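Can a Robot Clear the Kitchen Counter Yet?
Project report by Ademir Trindade, Home Automation module
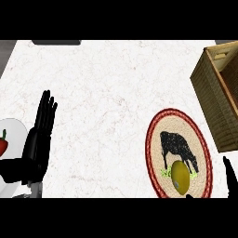
Figure 1. The counter task in simulation: fruit on the woven placemat, crate at the back right, pepper on its plate at the left.

I picked this topic because my gran asked me at Christmas when she could have a robot to tidy her kitchen, and I didn't have a decent answer for her. So I spent most of January trying to find one (and rather more evenings than I'd planned!).

I didn't have a real robot to play with, so everything was done in a simulator on the lab machines. I called my setup Grindik, after nothing in particular, and the name stuck. The job was simple to say out loud: pick up the fruit and put it in the crate. Then do the same with the red pepper. A four-year-old would be done before you'd finished asking.

I ran 25 attempts with each of two control programs. The first, Jelus, was one I wrote myself, and it follows a fixed list of moves. The second, Brandão, was trained on 1,000 recorded attempts that my supervisor let me use. I gave each attempt up to 10 minutes, which sounds generous until you've sat and watched one.

Jelus managed the fruit 4 times. It was fine as long as the fruit lay exactly where I'd told it the fruit would be, and hopeless if I nudged it even a little. The hand would close very confidently on thin air. Brandão did a lot better, getting the fruit into the crate in 10 of its attempts, and it coped with the nudging quite well. Its trouble was the grip. An oval, smooth thing like that wants to roll, and when the fingers came down a bit off-centre it went off across the marble and I had to reset the whole lot.

The pepper was worse for both programs. It has all those bumps and a short stem, and I think the plate rim got in the way as well. I haven't put its numbers in a table as I kept changing the plate position (sorry, I know I should have written that down).

One thing I hadn't thought about at all was the placemat. In my early runs the fingers kept catching the raised rim and dragging the mat along with the fruit still on it, cow and all. A person just lifts their hand slightly without thinking. I ended up adding a rule to Jelus to come in from higher up, and that fixed most of it, though it made every attempt slower.

My friends on the Kevinholm project next door are doing shelf stacking for shops, and they've had an easier time with boxes. Flat sides, square corners, always facing the same way. A kitchen on a Saturday morning is a different matter, with everything left wherever somebody put it down.

So my answer to Gran is not yet, at least going by my two programs. If I carry on next term I'd like to try softer fingertips and a proper log of where the plate is.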